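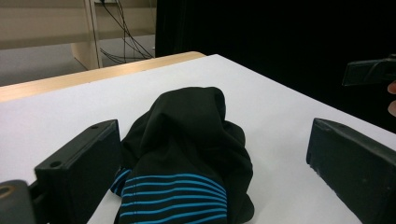 A black sock with blue stripes on a white table, between the two fingers of a hand-held gripper.

Search tips Type and press enter Kitchen Laundry Workshop

Working with the Kurus hand gripper: tips for socks and small laundry

October
By Ifeoma Eze

I teach folding. First I taught it to people, and since two years I also prepare folding tasks for the small firms who want a machine to do it. The Kurus is a gripper which you hold in your own hand, so that your movements can be recorded and later given to a robot arm. Falmont sells it as a kit, and they also offer a service where they take your recordings and make the training for you. I have tried both. My notes are below, mostly about socks, as the sock is where most people start and where most people become angry.

Before you begin

Choose a smooth table in a colour that is far from the colour of the sock. I use white for dark socks and a dark green cloth for white ones. The cloth must be fixed with tape at the corners, otherwise the fingers push it and you will get a wrinkle that moves together with the sock.

Take off your rings and roll up your sleeves. A loose sleeve will come between the fingers sooner or later.

Striped socks are easier for the beginner. The stripes show which way the cuff goes, even when the sock is bunched up, and you lose less time searching for the opening. Plain black socks I leave for the second week.

Picking up

Open the fingers wider than you think is necessary. Go down until they almost touch the table, and only then close. If you close too early you take the top layer and the rest hangs down.

Do not try to have the same gap on both sides. It is enough that the sock is somewhere between the fingers, and the closing will bring it to the middle. I spent a whole afternoon on centring every sock and the recordings were not better for it.

When the sock is in a ball, take the highest part first, lift it by a hand's width and let it go. Often it falls a bit flatter. Two or three times of this is quicker than pulling at the cuff.

Thick wool socks need a slow close. Thin sport socks can be closed fast, but they slip if the finger faces are dusty – wipe them with a cloth that is a little damp and let them dry.

The kit or the service?

The kit came well packed and the screws were all there. The manual is short and was translated in a hurry, I believe, but the drawings are clear. My wrist was tired after the first hour. It is a heavier tool than it looks in the shop, and I would like a softer handle.

With the service you send the recordings and receive a report. My first package had 800 recordings and they refused 23 of them, mostly where my hand had covered the sock. I found this fair. The report told me the number of each refused one, so I could repeat them the same evening. The second package had 1177 and the answer came slower, and I had to write two times before somebody replied.

If you have only socks and tea towels, I would buy the kit and ask for the service later. For shirts I cannot say yet. My colleague at Cultdale has used it for shirts and was not happy with the collars.

Small things that helped me

Keep the socks in a shallow box beside your free hand, not behind you.

Turn every sock the right way out before you start. Inside-out socks should be their own task, with their own name.

Wash new socks one time. The factory stiffness makes them stand up in a strange way.

Stop when you begin to hurry. The last recordings of a long day are the ones I always have to make again – I now finish at four o'clock and do the sorting after.

For spare finger pads I order from Anozie. They fit without cutting, and the packet has a spare set of screws in it.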